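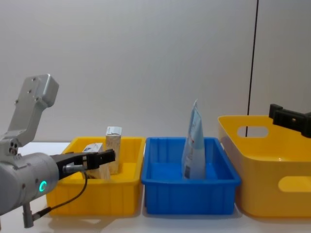 **Figure 1.** Two-arm sorting station during data collection. Packaged goods are in the left and middle trays, with the larger basket on the right.

## 3. Collecting the demonstrations

We started this project thinking the learning part would eat most of our time. It didn't. Most of our time went into deciding what a good example looks like, and then getting four people to agree on it, so I'm going to spend a whole section on that before we get to the model.

### 3.1 The station

The setup in Figure 1 is the one we used for every run reported in this paper. It's a white tabletop against a white wall, with two arms that come in from opposite sides. The ribbed trays, one yellow and one blue, are close to each other in size and shape, and the basket on the right has taller, smooth sides. I like having both kinds in reach of the arms. A gripper that goes into a shallow tray can come in at a lazy angle and get away with it, while the basket makes you plan your way down (Ornella Colombo, who drove the first runs, learned this by bumping the rim a lot).

Our task is simple to say out loud: move every item to the container named in the instruction, then bring both arms back to rest. Items are ordinary packaged goods, mostly boxes, cartons and soft pouches. Boxes are friendly. They have flat sides, they stay where you put them, and a parallel gripper loves them. Pouches are awful! They lean, they fold when you squeeze them, and the best place to grab one changes each time you set it down. We kept both in the same episodes on purpose, so that the policy would have to pick a grasp by looking at the thing in front of it.

### 3.2 How an episode goes

One person drives both arms and a second person sets out the items. The second person reads the instruction card, places the items and calls the start. We tried letting the driver do everything at first, and the layouts came out suspiciously easy – you can't help putting the carton where you know you can reach it. Once Kwabena Quansah took over the placing, our failure rate went up and the data got a lot more useful.

We capped every episode at 60 seconds. If the driver ran out of time, we kept the recording and tagged it as unfinished. If an item tipped over, the driver was told to carry on and pick it up from wherever it ended up. Those recoveries are some of my favorite parts of the set, and Section 5 shows what happens when you train without them.

Drivers swapped out after 7 episodes in a row. Cosimo Rinaldi argued for longer turns and he did have a point, as his own driving got smoother the longer he went. But smooth wasn't quite what we were after. His late episodes all took the same path into the tray, and a model trained on a pile of those would have a hard time with anything else.

### 3.3 Labels and cleanup

In total we kept 2,000 episodes. Each one has the instruction text, the joint positions and gripper commands for both arms, the camera streams, and one of 4 outcome tags: done, done with recovery, unfinished, or wrong container. Ngọc Đặng wrote the tagging tool, which we call Dustiline, and she also went back through the early recordings when we changed our minds about what "done" meant. (At first an item hanging over a rim counted. It doesn't now.)

We threw out episodes for two reasons only. The first was dropped camera data. The second was a driver starting before the call, which leaves you with a first second where the arms are already moving and no instruction has been given. Clumsy grasps stayed in, and so did the long pauses where somebody was plainly thinking it over. Brittany Perron wanted to trim the pauses, so we ran it both ways, and the comparison is in the appendix.

One thing I'd do differently is the idle arm. In a lot of our episodes one arm does the work while the other hovers over its own side of the table, and we never told drivers where to park it. Everyone came up with a different spot. The model picked up all of them, and in early tests it would drift from one parking spot to another halfway through a grasp with the other arm. We now give drivers a fixed waiting pose, but the episodes used in this paper were recorded before that change.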